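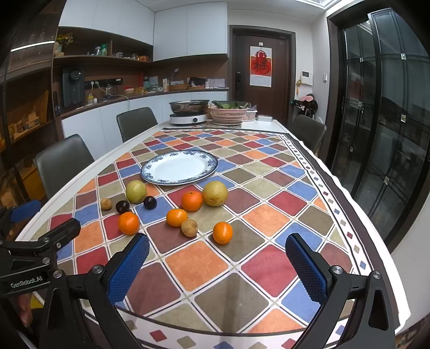

*Figure 1. Fruit task in a home kitchen, view from the hand-held gripper, fingers open. The target plate is behind the fruit.*

**Progress report: Learning table tasks from hand-held demonstrations**
Submitted to the Vemedden program office, June 17, 2023
Prepared by Po-yen Siu and Yung-ching Chu

## Where the project stands

The goal for this period was to find out whether a policy trained only on demonstrations from a hand-held gripper, recorded in ordinary homes, could move mixed fruit from a table to a plate on the lab arm. It can, with clear limits. Success on oranges and pears is good enough to build on. Success on plums and the smaller fruit is not there yet, and the reasons are set out below.

Collection is complete for the first task family. We have almost 4,000 usable demonstrations from 32 homes. Training and the first full evaluation on the arm are also finished. The second task family (clearing dishes) has a written protocol but no data.

## Data collection

In the first plan, all recording was to be done in the lab on a plain gray table. We dropped that after the pilot. Policies trained on the gray table reached for the right spot in the lab and missed badly when we put a patterned cloth down. Moving collection into homes cost us more in travel and setup time, and it took the operators a while to get used to working around other people's furniture. The change has paid for itself in the results.

Each session follows the same outline. The operator sets a plate and a mix of fruit on the table, picks up one piece at a time with the gripper, and places it on the plate. The layout is changed between runs. Operators are told to leave the rest of the room as they find it, including cookware and groceries on the table. Figure 1 has a fair amount of that kind of clutter: a pot on an induction cooktop and baskets of produce at the far end, with a kitchen and glass doors beyond.

Tablecloths turned out to be the most useful source of variety. The one in Figure 1 has diamonds in red, orange, blue, olive and several other muted colors, and an orange or a plum resting on it does not stand out the way it would on bare wood. Early versions of the detector that we use for labeling would mark single diamonds as fruit. We retrained it on frames from the patterned sessions, and Yung-ching checked the output by hand until the false marks stopped showing up in the review set.

Two problems came up with the recordings:

- **Glass and reflections.** Camera tracking drifts in rooms with large glass doors, mostly when the operator turns toward them. We now ask operators to start each run facing the table and to hold still for a moment before the first reach. Runs with drift above the limit are dropped automatically.
- **Finger width.** Some operators opened the gripper only as far as they needed for each piece. The policy copied this and clipped the larger fruit on approach. The protocol now says to open fully before every reach.

Sessions recorded before the finger-width change were kept, but they are given less weight in training.

## Method

The policy takes the wrist camera view and the current finger opening, and predicts a short sequence of hand motions and finger positions. We made no changes to the network between the last report and this one. What changed is how the training set is put together.

We call the selection step Kindov. It scores each demonstration by how different its table surface and fruit layout are from what is already in the set, and adds the most different ones first. The idea came from noticing that a few homes supplied a large share of the runs, and that the policy did better when some of those runs were taken out. Kindov does the same thing in a repeatable way.

The pads on the lab arm match the textured rubber pads on the hand-held unit. We tried a smoother pad for two weeks and went back. It held oranges well enough, but the plums slid out during the lift.

## Results

We ran 100 trials on the lab arm for each training set, using tablecloths and plates that do not appear in the data. A trial counts as a success when the piece of fruit is resting on the plate and the fingers are clear of it.

The set chosen by Kindov did better than a random set of the same size for every type of fruit. The gap was widest on patterned cloths and close to nothing on plain ones — which is what we would expect if surface variety is what matters.

Remaining failures fall into a few groups.

The most common is contact with a neighbor. When fruit is bunched together, the outer finger pushes the next piece away on the way down. Sometimes this does no harm. In other cases the pushed piece rolls into the plate rim and blocks the placement. Demonstrators avoid this by tilting the gripper slightly, and the policy has learned the tilt only in part.

The second group is dark fruit. Plums near the shaded side of another piece are approached too high, and the fingers close over the top. More plum runs in low light should help, and they are cheap to collect.

Small fuzzy fruit is the weakest type. It is picked up reliably once the fingers reach it, but the policy often passes over it in favor of something larger. We think this is a data issue. Operators tend to leave the small pieces for last, so there are fewer views of them with other fruit still on the table.

## Schedule and spending

The arm was out of service for 7 working days while Bodine replaced a wrist joint under warranty. Evaluation finished late as a result, and the start of dish collection has moved back by the same amount. The October milestone is not affected.

Spending is in line with the plan apart from travel, which is over for the reason given above. We have covered the difference from the equipment line, where the second gripper unit cost less than budgeted. No extra funds are requested.

The data storage agreement with Trummer runs out at the end of the project year. We would like to renew it on the same terms and will send the paperwork separately.

## Next period

1. Record low-light plum runs and runs in which the small fruit is picked first.
2. Add tilt to the operator training session, with a short practice on bunched fruit.
3. Repeat the arm evaluation with the added data, using the same cloths and plates so that the numbers can be compared.
4. Begin dish collection in homes that have already agreed to a second visit.
5. Write up the Kindov selection step, with the random-set comparison, for outside review.

## Decision needed

We need approval to share the home recordings with the outside reviewers. The consent forms cover research use by the project team and named partners, and the reviewers would have to be added as partners before anything is sent. Po-yen has a draft of the amended form ready. If the program office prefers that the recordings stay in house, we can send trained models and evaluation video from the lab arm instead.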